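Okay, a small rant about my apartment hunt, bear with me.

Toured a place on Tonden Street last week. Lovely light, decent rent. Then the rental agent hands me the building newsletter, and page 2 is a whole column on why "single people make restless neighbors."

I'm single. I was standing right there! 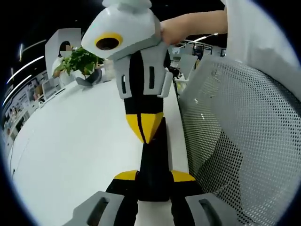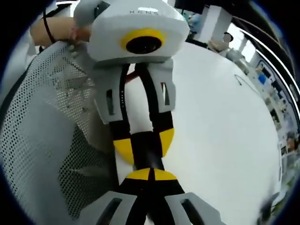
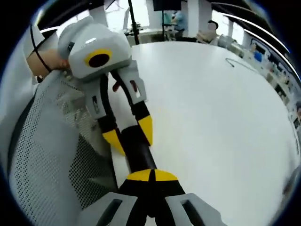
Gray, black and yellow all the way through.

So I wrote to Flidora, the company that manages the building. Seven days, no answer. Then a form letter saying the column was "a contributor's opinion." Fine – but your agent is the one passing it out with the application.

And the application fee is $65, which they keep either way.

A friend rents from them over in Pirna and got the same newsletter in June. She figured it was a joke.

Anyway, I filed a complaint with the city housing office. Will post when I hear back.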